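Crumbs, marble and a very green dustpan

I have been putting off writing about floors because it seems like a sure way to lose readers, but here we are, and I have a lot to say. 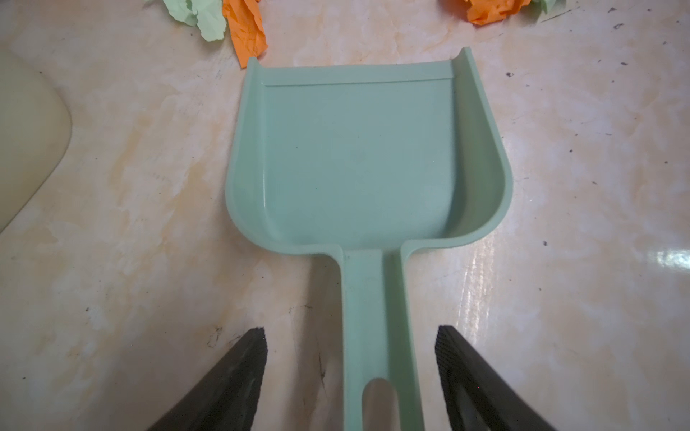 How I ended up with a marble floor

We moved into the Rustby place in July, and the one thing everybody comments on when they walk in is the floor. Beige marble, polished, all the way from the front door to the back of the kitchen. I was thrilled! I had visions of bare feet and cool mornings and iced coffee. What I did not picture was how much stuff would end up on it. Our last apartment had a speckled brown carpet that must have swallowed a whole loaf of bread over the years, and I never once noticed. Marble swallows nothing. You drop a bit of toast at 8 a.m. and it's still sitting there at lunch, looking at you.

So I sweep now. I've become a sweeper. My mother would be amazed.

The dustpan

I bought the mint-green one at Barrios, the hardware store on the corner with the bins of loose screws out front (dangerous place, I can't go in for a light bulb without coming out with twine and a birdhouse). It was hanging between a gray one and a red one and I went for the color, no other research done. The tray is nice and wide, the sides curve up so the crumbs don't roll back out when I tip it, and there's a long slot in the handle for hanging. Mine goes on a nail inside the pantry door. When it goes back at all, I mean – half the time it lives on the floor near whatever I was sweeping up when the phone rang.

I did try one with a rubber lip before this. A Cadia, came in a set with a brush, and the lip curled up after a few weeks so that everything fine went straight underneath. I gave it to the garage, where standards are lower.

The line

You know the line. You sweep everything into the pan, you pull the pan back, and there's a thin little line of dust exactly where the edge was. You do it again, and there's a thinner line. I've chased that line halfway across the kitchen.

What works for me is tipping the handle up just a bit so the front edge really sits on the floor, then using short strokes with the brush. If there's still a line after 2 tries I wipe it up with a damp paper towel and get on with my life. I used to be too proud for the paper towel. I'm over it.

Things I don't do anymore

No vinegar. I used it on every surface in the old place, and then the man who came to look at the grout here went pale when I mentioned it. Acid can dull marble, apparently, and I wish I'd known that before I did the patch by the stove. You can only see it when the sun's low. I see it every evening.

I also quit dragging the broom around in big circles. It flings the light stuff under the cabinets, and I only find it again when I'm down there looking for a lost lid. Now I work from the walls in, make one pile, and pick it up before I start anything else. The whole kitchen takes me nearly 14 minutes, longer if I've made Brilletti crackers the night before. (Those things shatter. Delicious, but they shatter.)

Next job is the hallway, where there's a strip of grout that has gone a different shade from all the rest. I have a soft toothbrush and a bowl of warm soapy water set out for it, and I'm going in after dinner.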